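Unit 4: Inside the Desktop Tower – Parts, Order of Work, Handling
Course notes, Zisine Technical Evening School. Prepared by Wubit Gudeta
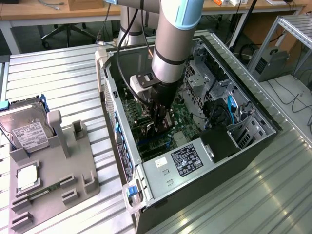

In the last unit we spoke about what each part of a computer does. Now we speak about where the parts sit and in which order we take them out. Please read these notes before the practical class and bring them with you.

1. Before you open the case

Shut down the computer, switch off the power supply and pull out the power cord. Press the power button one time after this. Lay the tower on its side so that the open side looks up. If you work with the tower standing, the cards and cables hang with their weight on the connectors.

Never open the power supply unit itself. In our course it stays closed, also when it is old and broken.

2. Finding your way

The motherboard is the large board which carries almost all other parts. Look first for the memory slots, they are long and narrow and easy to recognize. From there you can find the CPU, which is normally under its cooler.

Expansion slot covers are the metal strips at the back of the case. When a card is installed, the cover in that place is taken away. Keep the covers in the bag with your bench number.

The drive cage holds the hard disk. A 3.5-inch disk is often mounted with plastic rails, and many manufacturers make the parts you may touch in one color, for example blue. Do not trust the color completely – some older cases in our store do not follow this.

3. Order of removal

a) Data and power cables of the drives. Pull on the plug, not on the cable. Some SATA plugs have a small metal spring that must be pressed.
b) Hard disk, together with its rails.
c) Memory modules. Open the latches at the ends of the slot, then lift the module straight up.
d) Cooler, then CPU. Mahlet Kahsay will show this step at the front bench. Please wait for her.

For putting back we go in the opposite direction. A memory module has a notch which is not in the middle, so it fits only one way. If it does not go in, turn it and try again without more force.

4. Where to put the parts

Every removed part gets its own place. Hold the CPU by the edges and keep the contact side clean. Hold memory modules also by the edges. The hard disk should not be knocked or dropped, even from a small height.

Last September two groups mixed their modules and we needed a whole evening to sort it out, so please do not lend parts to the next bench.

5. Words to learn

Latch – a small lever that locks a part in its place.
Heat spreader – the metal lid on top of the CPU.
Bay cover – the piece that closes an unused drive opening.
Rail – a strip on the side of a drive, used to slide it in the cage.

6. Homework

Write the removal order for your own bench computer in full sentences, maximum 120 words. Draw the inside of the case and mark the power supply, the drive cage and the memory slots. Give the sheets to Wondimu Ayele at the beginning of the next class.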